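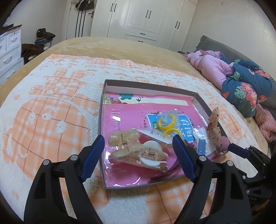 Club project: gripper data for a sorting task, how many recordings do we need?

Posted by tristovdale_robots in Student Projects

Our school club is building a sorting project for the spring show in April. We use a hand-held gripper to record ourselves moving small things in and out of a box, then train a small model on the recordings. The arm it will run on is a Gilau kit.

We have 26 recordings so far, each 90 seconds long. In testing, the model reaches for the right spot but closes too early on soft things. Do we need more recordings, or are we doing something wrong? One member says we need 4000.

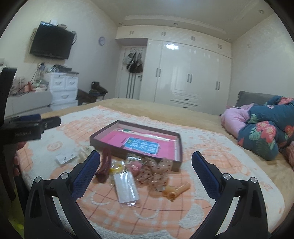
Our setup, with hair accessories and small packets on the blanket.

Tully

You don't need 4000 for one box and one kind of task. 26 is low, though. Before you record more, check that the finger opening and the video line up in time. Ours were off by 2 frames last year and the arm did the same thing, closing before it got there. Clap the fingers shut at the start of every recording and compare.
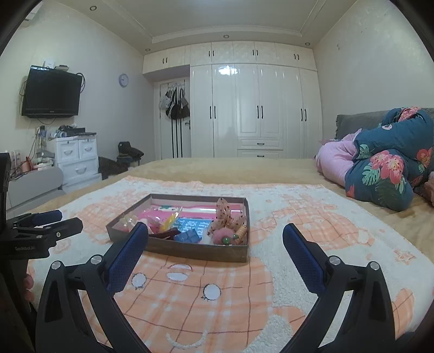
Also cut the recordings down. 90 seconds probably has several grabs in it plus a lot of waiting. Split them so each clip is one grab and one release, and throw out the ones where you fumbled. Change where things lie between clips — move the box too, and turn it a bit. If the soft items are still a problem after that, record extra clips of just those, closing slowly.

pradasell_fan

We bought the Pradasell pads and it got better. Might just be your grip.

Tully

Pads can help with slipping, but they won't fix closing early. Do the timing check first, it's free.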